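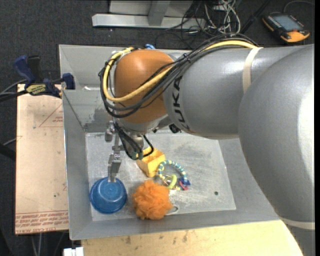 How I clean a mesh bath pouf (and the bowl I do it in)

Posted 2018-10-14

I go through bath poufs slowly, mostly because I hate buying new ones, and a quick soak every couple of weeks keeps them going a lot longer than you'd think. The one I'm using right now is bright orange and very fluffy, and I'd like it to stay that way!

You'll need:
a plastic bowl big enough to push the pouf under (mine is blue)
white vinegar
warm water
a piece of string, if your pouf has lost its loop

1. Rinse first. Hold the pouf under the tap and squeeze until the suds stop coming. This takes longer than I ever expect – there's always more soap hiding in the middle.

2. Fill the bowl with 4 cups of warm water and 2 tablespoons of vinegar. Don't use hot water. I did that with the one I bought in Jalturitz last March and the mesh went limp.

3. Push the pouf under and leave it for 20 minutes. If it floats, set a saucer on top. Give it a squeeze halfway through if you remember (I usually don't).

4. Rinse again in cold water until the vinegar smell is gone, then shake it hard. Do this in the tub, or your mirror will get it.

5. Fluff it back up with your fingers, working from the middle out. Pull gently on the flat parts, and stop if a strand starts to run.

6. Hang it somewhere with moving air, so not in the shower. Mine takes nearly 40 minutes to stop dripping and then the rest of the day to dry.

Wash the bowl with dish soap and turn it upside down to drain. Foam blocks and sponges can go through the same soak, but press the water out of those flat between your palms. Twisting tears them, especially at the corners and around any notches.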